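Norkine
Products / Demonstration and teaching / Gindar hand-teaching kit

Gindar Hand-Teaching Kit

The Gindar kit is used to record manipulation tasks by demonstration. An operator guides the gripper through the task, either by holding it directly or from the Bisgaard remote station, and the kit stores wrist video, finger opening and wrist pose on a common clock. Recordings are exported as one folder per demonstration.

The kit is intended for light tabletop work: picking, placing, folding, opening and closing. It is not rated for cutting tools, liquids under pressure or loads above the limit of the arm it is mounted on.

Operating modes

Direct. The operator holds the rear grip and closes the fingers with the trigger. Finger travel is proportional to trigger travel. No arm is required in this mode.

Remote. The kit is bolted to the arm flange and follows the Bisgaard station. Motion scaling can be set to full, half or quarter. Half is the default and suits most cloth and packaging tasks.

Both modes write the same file format, so demonstrations from the two can be mixed in one task set.

Wrist view

The camera is fixed to the gripper body and looks along the fingers toward the tips. Its position does not change between direct and remote use. Exposure is locked at the start of each demonstration and released at the end.
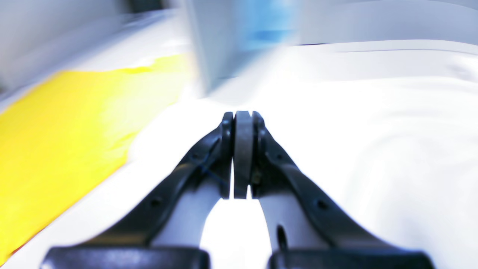 Fast wrist motion blurs the background before it blurs the fingers, as the fingers are nearly still relative to the camera. For tasks where the position of objects on the table matters, operators should slow down on approach and hold for a moment before closing. White table coverings reflect a good deal of light and should be checked in the live view before recording. If folds in the cloth cannot be made out, lower the exposure by one step.

Demonstration length and storage

Internal storage holds 1,110 demonstrations at default settings. A demonstration begins with a double press of the trigger and ends with a second double press. Holding the trigger for five seconds discards the current recording. Discarded recordings cannot be recovered.

Calibration

Finger opening is calibrated from the menu and takes some 13 minutes, including warm-up. Repeat the procedure after any change of finger or tip pad. Wrist pose calibration is separate and is described in the installation guide.

Supplied with the kit

Gripper body with wrist camera
Rear grip and trigger
Flange adapter
Data cable
Carrying case

The Bisgaard remote station is ordered separately. Spare tip pads are sold in packs of seven.

Compatibility

Firmware from the December release or later is required for remote mode. Demonstrations recorded on earlier firmware can be opened in Vosley, but finger opening will be shown in raw units until the file is converted.

Contact

Technical questions: Unnur Brynjólfsdóttir, applications
Orders and spare parts: Grímur Riis, sales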